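Notes for recording teleop demos in the Toldale sim, bathroom layout. Wrote this fast, fix what's wrong. Ask Zubaida about the controllers, ask me (Yaroslav) about the recorder.

## Before you start

- Sim machine on, headset charged, both hand controllers paired
- Old session closed. Two sessions at once = garbage timestamps
- Pick the task from the list. Read the task line out loud once, sounds dumb, helps
- Scene seed goes in the log sheet BEFORE you hit record

If the seed field is blank the episode gets thrown out. We lost 14 that way in January.

## Getting the arms under control

1. Stand so your shoulders square up with the robot's. Small step back if you feel crowded.
2. Hold both grips, squeeze, let go. That clutches in. Arms follow your hands from here.
3. Move one arm only. Slow. Check the other one stays put.
4. Open and close each gripper twice.
5. Tilt your head left and right. View should follow with no lag. Laggy view — stop, restart the streamer, don't push through it.

Your hands and the robot's hands won't line up at first. Normal. Release the clutch, put your hands somewhere comfy, clutch in again. Do this as often as you want before recording. During recording, try for none.

## Park high, then reach

Most bad episodes come from starting low. Arm's down by the body, operator swings it straight across the counter and clips whatever is standing there. So bring the working arm up first, gripper above the clutter, then come over and down onto the target. Costs a second or two. Fine.
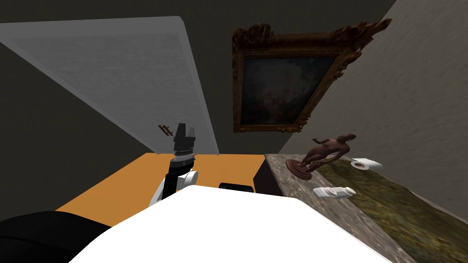 *Arm raised, gripper up. Statue, paper roll and tube on the marble counter.*

Order I use for a pick off the counter:

1. Raise. Fingers clear of the tallest thing on the surface.
2. Go across at that height. No dipping.
3. Stop over the object. Actually stop, half a breath.
4. Turn the wrist to match the object. Tube-shaped stuff gets gripped across the short way, never end to end.
5. Straight down, close, wait for the fingers to quit moving.
6. Straight up. Same height as step 2.

Þórarinn skips step 3 and gets away with it. New people shouldn't. The pause gives a clean split between the reach and the grasp and it makes labeling way easier later.

## Keep your head level

Lean in with your neck and the whole view leans too. A bit is OK when you need to see past the body. Come back to level before the grasp, otherwise you'll misjudge the counter edge and teh fingers land short.

## Recording

- Left trigger starts, left trigger stops
- Keep still for one beat at each end
- Dropped it? Pick it up again if it's in reach, tag `recovered`. Those are useful
- Knocked over something that isn't the target: stop, tag `bad`, reset scene
- Max 5 attempts on one seed, then move on

Don't redo an episode just because it looks clumsy. Clumsy but finished is good data. Fast and jerky isn't.

## After

Play back the last episode at double speed. Gripper should close once per grasp. If it flutters, your finger was resting on the trigger, adjust the deadzone in settings.

Then upload. The batch Ehsan sent up had 369 episodes on disk and 367 on the server, and the two missing ones were still open in the viewer. Close the viewer first. Compare both numbers before you wipe the local folder, evry time.

Controllers back on the charger, lights facing out.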